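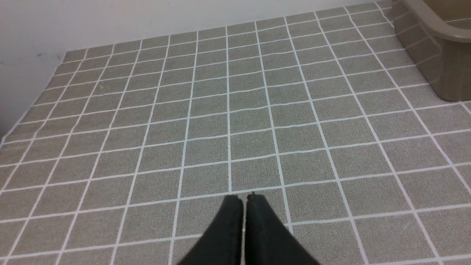
September
By Melquiades Zepeda, Learning Department, Rarero Music Centre
Filed under: Young Listeners / How Music Is Made

How is a song recorded?

When you listen to a band on the radio, it may sound as if all the players stood in one room and played the song together. Some records are made in that way. Most are built up in parts, and the parts are joined together later.

Each part is called a track. The drums are often recorded first so that the other musicians have a steady beat to follow. The bass player listens to the drums through headphones and plays along. Guitars, keyboards and singing are added afterwards. If the singer makes a mistake, only the singing has to be done again.
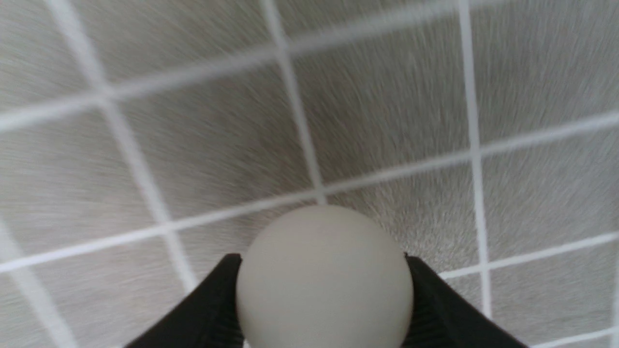

A microphone turns sound into an electrical signal. Sound is a kind of shaking in the air. Inside the microphone is a very thin part that shakes when the sound reaches it, and this movement makes the signal. A computer measures the signal many thousands of times every second and stores each measurement as a number.

Modern songs can have a great many tracks. The band Kikora used 50 tracks for their song "Mersha", which lasts less than four minutes. Two of those tracks are nothing but hand claps.

Once everything has been recorded, a person called a mixing engineer decides how loud each track should be. The engineer can also place a sound to the left or to the right. Put on a pair of headphones and listen with care: you may hear a guitar in one ear and a piano in the other.
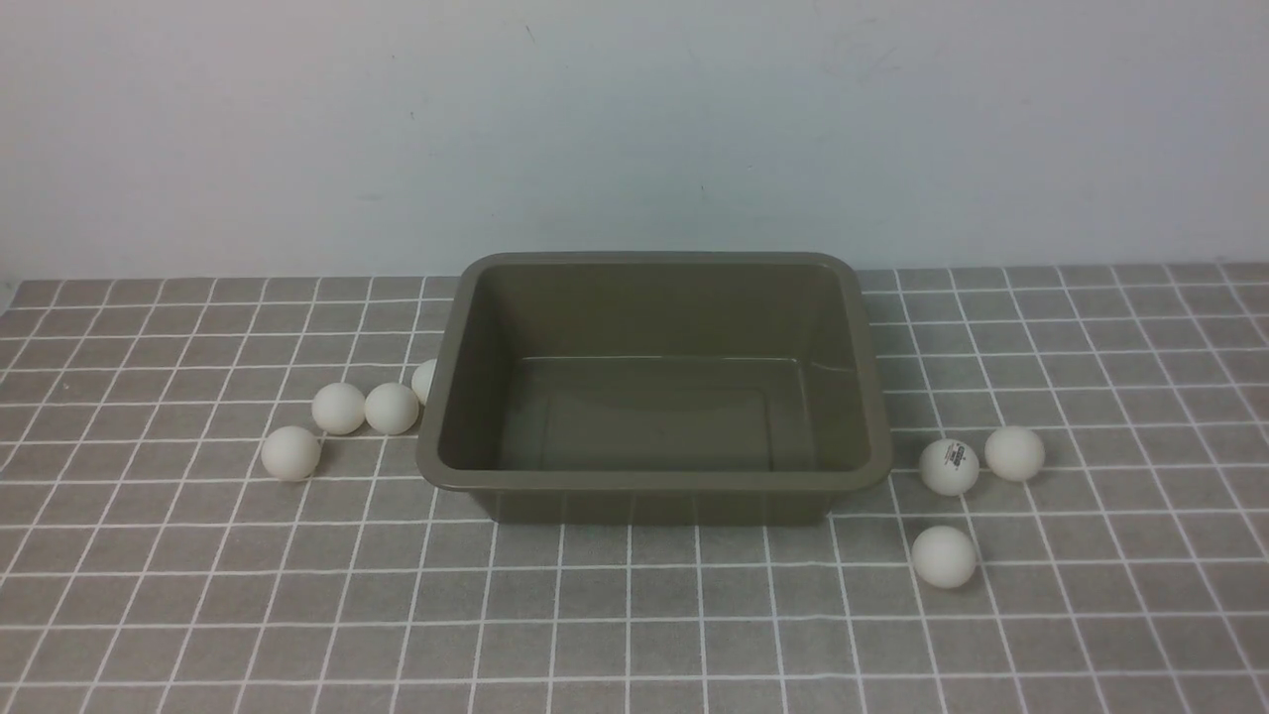 The last stage is called mastering. The mastering engineer listens to the finished mix and makes small changes so that it sounds clear on large speakers, on small ones and in a car. On an album, the engineer also checks that no song is much louder than the one before it.

Words to remember

Track: one recorded part of a song.
Mix: all the tracks put together.
Master: the final version, from which every copy is made.

Pupils visiting the Ronara Studio at the Centre may listen to the separate tracks of a song and make a mix of their own. Children under eight must be accompanied by an adult.

296 shares
2 comments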